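Sternance Network Bulletin

Validator set changes and the May upgrade

23 February 2026

Members of the Sternance network are advised that the proposal to raise the minimum stake for validators has been adopted. The vote closed with 769 addresses in favour and 261 against. The new minimum of 4,000 tokens will take effect with the Valderrama upgrade in May.

Validators already in the active set whose stake falls below the new minimum will not be removed when the upgrade takes place. They will keep their position for two reward periods, during which they may add to their own stake or accept further delegation. At the end of that time, any validator still below the minimum will be moved to the waiting list, and tokens delegated to it will be released to their holders without penalty.

Holders who delegate through the Goma wallet need take no action at present. A notice will appear in the wallet if a chosen validator is at risk of leaving the active set.

Node operators

Version 2 of the Skokedmont client is required for the upgrade. Operators should install it on a test machine first and check that the node follows the test chain before changing their main server. Configuration files from the earlier version can be kept, except for the section on peer limits, where the setting names have changed. Signing keys must never be present on both machines at once, as double signing is still punished in full.

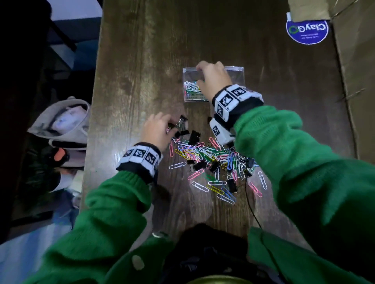
Next call for proposals

Proposals for the next voting round may be posted to the governance forum once the upgrade is complete. Each should state the change requested, the contracts affected and any cost to the shared fund. Drafts which received comments in the last round may be submitted again, with a short note of what has been altered.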